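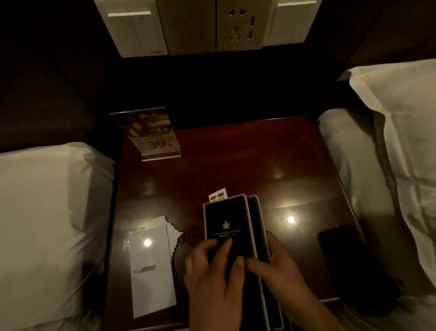 FOR IMMEDIATE RELEASE

Daltby, 15 July 2025

Trilmont heads to Early Access in November, free demo out now

Independent studio Lasar has confirmed that Trilmont, its turn-based smuggling game for PC, will launch in Early Access this November. Windows first, Mac to follow. A free demo is live from today and covers the opening 2 chapters in full. Save files carry over to the Early Access build.

Trilmont puts players in charge of a river barge and a crew that doesn't much like each other. Buy low upstream, sell high downstream, keep the customs boats off your back. Every lock on the river has a keeper, every keeper has a price, and the price goes up if you've been seen with the wrong cargo. Get caught and you lose the load. Get caught again, you may lose the barge.

The river is redrawn for each new run. Towns flood, markets shut, a rival skipper might have bought up all the salt before you get there. Crew members remember how they were treated and will walk off at the next port if wages are late. Or take something with them.

What's in the demo:

First two chapters, playable start to finish
14 crew members to hire (or sack)
Full controller support, rebindable keys
Text size options and a colour-blind mode
English, French, German and Indonesian text

What's coming in November:

The whole river, source to sea
240 written events, with more added in updates
Night sailing
Barge upgrades incl. hidden holds and a second mast
Daily run with a shared leaderboard

Night sailing is the big one. It's the feature testers asked for most and was'nt in the original plan at all. Lamps off means the customs boats can't see you, but you can't see the sandbanks either. Still being balanced. Expect it to be harsh at first.

More than 3,000 players took part in the closed test over the spring. Their feedback led to shorter early turns, a clearer cargo screen and a full rewrite of the tutorial, which most people were skipping. The old one is gone. The new one can be skipped too, but it's quicker to just play it.

Music is by Setiawan, the duo behind the soundtrack to Lasar's previous game. The demo has four tracks, the rest will be added at launch. A seperate soundtrack release is planned, no date yet.

Price to be announced nearer the time. It will go up when the game leaves Early Access, and anyone who buys in early gets the full version at no extra cost. Lasar expects Early Access to last up to a year. No in-game purchases, now or later.

Press and creators: preview keys for the November build can be requested through the press page on the Lasar website. Please say which outlet or channel and which platform. Mac keys will be later than Windows ones. Footage from the demo can be streamed and monetised freely, no need to ask.

About Lasar

Lasar is an independent games studio based in Daltby. It makes strategy games for PC. Trilmont is its second release.

Press kit with logos, screenshots and trailer on the studio website.

ENDS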